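Every few months somebody hands me a new code of good practice for robots that work near people. The latest, a draft that went round in July, runs to 55 pages and was put together by Behrouz Talebi at Catomia. I read all of it. It is careful, well meant, and I doubt it will stop a single pinched finger.

My trouble is with what it counts. There is a whole chapter on status lights: which color, how bright, how soon they must change after a fault. There are 2 pages on floors, and most of that is about keeping them level.
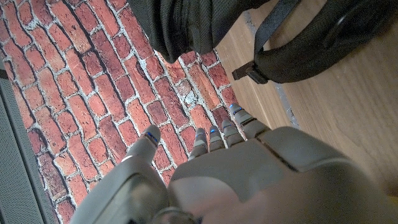
Rules about lights are popular with the people who write rules because a light is easy to check. You look, it is on, you tick the box. A hand can have a small blue light on every fingertip and pass that chapter with ease, and I still wouldn't know what it does when it meets a backpack strap lying on the floor with the buckle sticking out. Straps bend and slide, and they catch on things. The draft's word for all of this is "clutter," and its advice is to remove it before work begins.

Fine, but who removes it on a Thursday at ten to five? Rirkham ran 500 grasp tests for its own certificate, every one on a cleared surface, and then sold the system to places where people put their bags down.

I'd trade the lights chapter for one dull requirement – test with the mess left in, and publish the failures. Truvetti says that would cost too much. Maybe so. I'd like to see the bill before I agree.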